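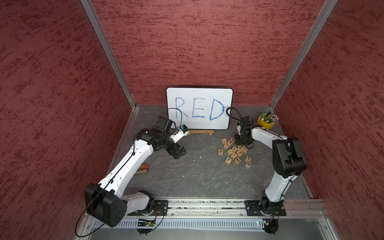
### 3.2 The lettering and its surroundings

All the words in the study were short colour names written in capitals by hand on a white board. We kept to marker on whiteboard because that is what people in our first survey at Trurero said they used most for temporary signs: room changes, lists, the name of whoever was speaking next. Printed signs were left out. They had been covered in the earlier Clutance report, and the questions we had left over from that work were all about handwriting.

The word we discuss most in this section is RED, drawn in blue marker. A colour name in the wrong colour is an old test of attention, and it is usually given on a card or a screen with nothing much around it. We wanted the word to sit in a place that had a strong colour of its own. The walls around the board are a deep red with darker streaks, and the floor is grey with paler veins. A reader looking at the board therefore has the named colour in view on the walls while the letters themselves are blue.

The board is a white rectangle with rounded corners and a thin dark border. It leans on the back wall with its lower edge in a small stand of light wood. We had tried laying a board flat in the February trial, and the readers at the far side of the table complained that they were reading the word at a slant, so boards were stood up from then on.

The letters are large and take up most of the width of the board. They are also rough. The strokes have gaps in them, and the three letters are uneven. We didn't ask for neater lettering. Most of the signs collected at Trurero were no tidier, and several had been gone over twice by someone who wasn't happy with the first attempt.
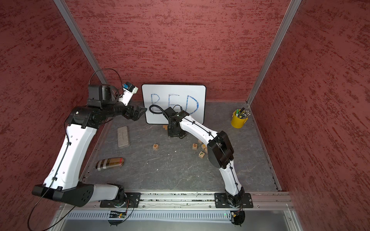
**Figure 3.** Whiteboard setting, with red textured walls and a dark grey floor with lighter veining.

Readers saw still pictures of the boards and filled in the Joly sheet, which asks for the word first and the ink colour second. There were 13 readers, all from the adult evening classes at Flovholm. After spoiled and blank sheets were taken out we had 295 responses. Each reader worked alone and could take as long as they liked, but we asked them not to go back and change an answer once they had turned the page.

Reading the word was easy for almost everyone. The errors were in the second answer. For RED in blue, the most common slip was to write "red" on both lines, and readers often caught it themselves a moment later and left a mark beside it. Under the rule above these were still scored as errors. Gwawr Sayce scored all the sheets, and Baltazar Tapia scored a second set without seeing her marks. They disagreed on 4 responses. In each case the trouble was the reader's own handwriting, and we settled them by talking it through.

The comments at the bottom of the sheet were more useful than we had planned for. Five readers mentioned the walls without being asked. Two of them thought the red made the white of the board stand out, so that their eye went to it straight away. One found the streaks distracting. The other two said the walls had made them think about red before they had got as far as the letters, which is close to the effect we were after, although two comments are not much to go on.

Gaps in the strokes came up less than we expected. We had thought that broken lines would slow people down, and some readers did call the writing scratchy or faint, but none of them misread the word on that account. A three-letter word filling a whole board may simply be too easy. The longer names, YELLOW and PURPLE, had to be written smaller to fit, and we return to them in Section 3.4, where letter height is treated separately.

There is one weakness in the setting that we should record. The background was the same for every word, so a red surround went with GREEN and YELLOW as well as with RED. We can compare the words with each other, but we can't say how RED would have done in front of a grey or white wall. A second set with plain walls has been planned using the same boards, the same stand and the same sheet. Until that is finished, the results in Table 2 should be read as applying to this surround only.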